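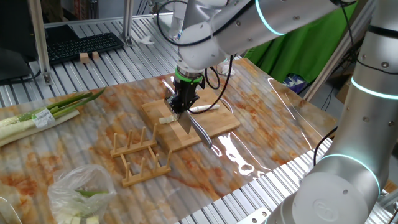
Shared Shop Automation, Handout 4: Cutting Soft Things With a Stiff Arm
Notes by Bheki Visser, Plastcombe workshop
27 July 2022

OK, picking up where we stopped last time. You all have a work cell that moves from A to B without hitting anything, and now we're going to make it push on something on purpose. I like green onions for this (cheap, straight, and you can eat the leftovers), so that's our test material for the next two sessions.

1. Set the board height first

Touch off on the board itself and not on the table. I did it the other way in May and put a nice groove in a brand new board, so learn from me! Bring the blade down slowly, stop when it just meets the bamboo, and save that as your zero. Then do it again at the other end of the board. If the two numbers don't agree, shim the board. Please don't fix it in software, we tried that on the Hendik project and we were chasing it for weeks.

2. How the knife sits in the fingers

A kitchen knife handle is rounded and a parallel gripper wants flat faces, so the knife likes to roll when the edge meets the board. Two things to try: rubber pads on the fingers, or a printed sleeve around the handle. The Mabuza sleeve file is in the shared folder. Print it solid, the hollow one cracked on me. Check the blade angle by eye after every few cuts and write it in your log.

3. Where your cables go

Jog the wrist through the whole cutting stroke with no onion down and watch the slack. It needs enough loop to turn freely, but a loop that's too long will drag over the work and shove your stalks around. This is the one everybody skips, me included. 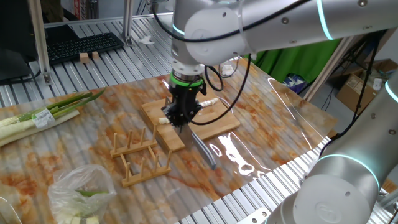 Fig. 2. Knife in the gripper over the bamboo board, with the cables draping across it.

4. The stroke

Straight down crushes the stalk. What you want is down plus a little forward, the same as you'd do by hand. Start with 27 mm of travel down and play with the forward part until the cut comes out clean. Keep the speed at 48 mm per second or less while you're tuning. The Trikomano script will let you go up to 200 and I'd really rather you didn't, not with a blade in there.

The white end and the leafy end behave like two different vegetables, by the way. Tune on the white part, then see how badly it does on the leaves.

5. Before next time

Read section 2 again if your knife is rolling. Log at least one full stalk, with blade angle and slice thickness. Wipe down the table cover and bag up your cut pieces, they go in the fridge in room 131. E-stop within reach and hands off the board whenever the arm has power, same as always.

Bring your logs, we'll plot them together.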